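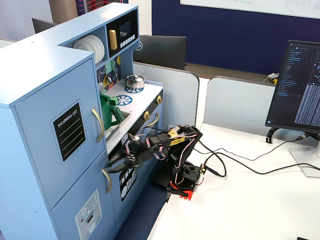
R. Iordache, lecturer, Food and Households

Week 6 handout — how people shop for food

Read before Friday's section, bring it with you.

Main question: why do households buy what they buy? Old answer was price and income. Still mostly true but leaves a lot out.

Planned vs unplanned buying. Planned = decided before you walk in. A list is the usual evidence, but plenty of people carry it in their heads. Even toy fridges come with a SHOPPING LIST panel, so kids meet the idea early. Unplanned is harder to measure, people forget or don't admit it.

The Tilden diaries (course packet, p. 87). 243 households, two weeks each, every food purchase writen down. Note the weak spots:
— diary keeping changes behavior
— one person fills it in, others shop too
— snacks bought on the way home go missing

Compare with the Illenham receipts, from 2000. Receipts don't forget, but they don't tell you who ate it or what got thrown out.

Terms to know: top-up trip, stock-up trip, substitution, basket size. Substitution will be on the midterm.

For section: keep your own receipts for 6 days. Mark each item planned or unplanned. No need to show prices if you'd rather not. One page, typed, on what suprised you.

Next week: storage and waste. Start the Curent reading now, it's long.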